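Wear Testers and One Part-Time Stock Person Wanted

Lirunley makes sneakers and heavyweight hoodies in small batches. Our last hoodie had a run of 200 and sold out before Stuart Mapplebeck, who drew it, could get one in his own size. He has taken this well, considering.

We need people to wear the next batch hard before it goes on sale. We also need someone to run the back stock at our Jallow Street shop. You can apply for both, but please send two emails.
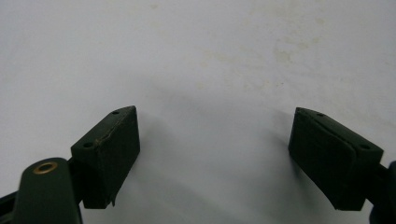

Wear testers get one pair of shoes and one hoodie, both unreleased, and keep them for the whole of November. Wear them to work, on the bus, to your cousin's barbecue. Wash the hoodie the way you normally wash things, even if your mother would object. Once a week you fill out a form that Ritu Grewal wrote, and she does read the box marked "Other."

You should be:
-- a men's 8 to 12 or a women's 7 to 10 in shoes
-- able to get to the shop for a fitting and again for the return
-- willing to say a $136 hoodie is ugly, in writing, to the people who made it

You get $92 for the month and first pick from the finished run at cost. The samples come back to us. Last time three pairs showed up on resale sites with the tester tags still on, so there's now a short agreement to sign.

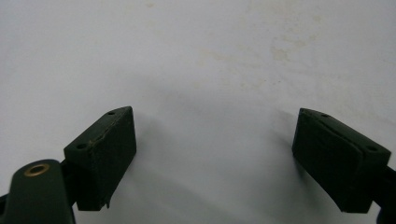 Photo: Rhonda Carrier for Lirunley

The stock job is 18 hours a week, mostly mornings. You'll receive deliveries, label boxes, pack online orders and tell callers, kindly, that we don't hold sizes. On release days you'll also work the door with Hemant Uniyal, and somebody will offer you money to let them in early. Say no. Shop experience helps but a good memory for box numbers helps more. Pay is $19 an hour plus a staff discount, which past staff have mostly turned into shoes.

To apply, write to Zihan Liao at the shop with "Tester" or "Stock" in the subject line. Testers, include your sizes and a few lines on the worst thing you ever paid too much for. Stock applicants, a regular resume is fine -- one page, please.

Posted Mar 15, 2024. Open until both lists are full.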